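Lockers and Shared Tables: Frequently Asked Questions
Pomari Workspace, second floor
Last updated November 12, 2025

Who can have a locker?
Anyone with a monthly desk plan. Day visitors can use the coat hooks by the entrance and the open shelf next to the printer. If you come in on a day pass more than a few times a month, ask Annelies Van Wijk at the front desk about a short-term locker.

How do I get one?
Fill out the locker form at the front desk. Annelies assigns the next free number and gives you one key. We don't take requests for a specific locker, except for members who can't reach the top row or bend down to the bottom one. Tell us on the form and we will give you a middle door.

Is there a deposit?
Yes, $6 for the key. You get it back when you return the key. The locker itself is included in the desk plan.

What if there are none left?
Your name goes on the waiting list. Most lockers come free at the end of June, when a lot of plans run out. We email the person at the top of the list, and the offer is good until the end of the next working day.

What can I keep in it?
Laptops, chargers, notebooks, shoes, a change of clothes, small tools. Food is fine if it is sealed and dry. Please take home anything that needs a refrigerator. Paint, solvents and fuel are not allowed in the building at all.

Can I leave my things there overnight?
Yes, and over holidays too. Pomari does not insure the contents, so check your own policy before you leave expensive equipment.

I lost my key. What now?
See Gyula Balogh in room 378. He can open the door for you once he has checked your name against the list. A replacement key costs the same as the deposit. Please don't try to force the door. A bent door usually means the whole front has to be changed.

My door sticks.
Check first that nothing is caught along the bottom edge. Straps and jacket sleeves are the usual cause. If it still sticks, leave a note with the locker number at the front desk.

Can I put stickers or magnets on the door?
Magnets are fine. Stickers are not, as the glue marks the paint. You can tape a name card on the inside.

Can I put things on top of the lockers?
No. Boxes left on top are moved to lost and found, in room 71.

How long does lost and found keep things?
Until the end of the following month. Unclaimed clothing is donated. Keys and bank cards are handed in at the building office.

Do I have to clear the table when I leave?
The gray tables are shared, so yes, at the end of the day. If you are only going to lunch, you can leave your work where it is. Tools and parts that belong to the room go back to the shelf they came from. Wipe the top with a damp cloth. The spray bottles are for the whiteboards.
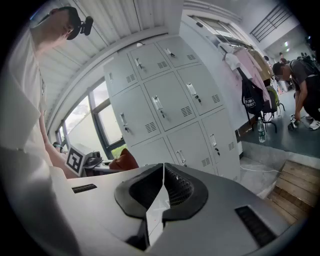
The shared work area, with the steel locker cabinet at the back.

What about the chairs?
Push them in so that people can get to the lockers. The upholstered ones should stay in this room. For a spill, blot it with a dry towel and tell the front desk the same day.

Can I move the tables?
You can, if the people next to you agree and the locker doors can still open all the way. Put the tables back before you go.

What happens to my locker when my plan ends?
You have until the last day of the plan to empty it. After that, Gyula opens it and bags the contents, and the bag goes to room 71 with your name on it. Your deposit is kept until the key comes back.

Who do I ask about anything else?
Annelies for forms, keys and the waiting list. Gyula for repairs. For changes to your desk plan, write to Enikő Győri in the membership office.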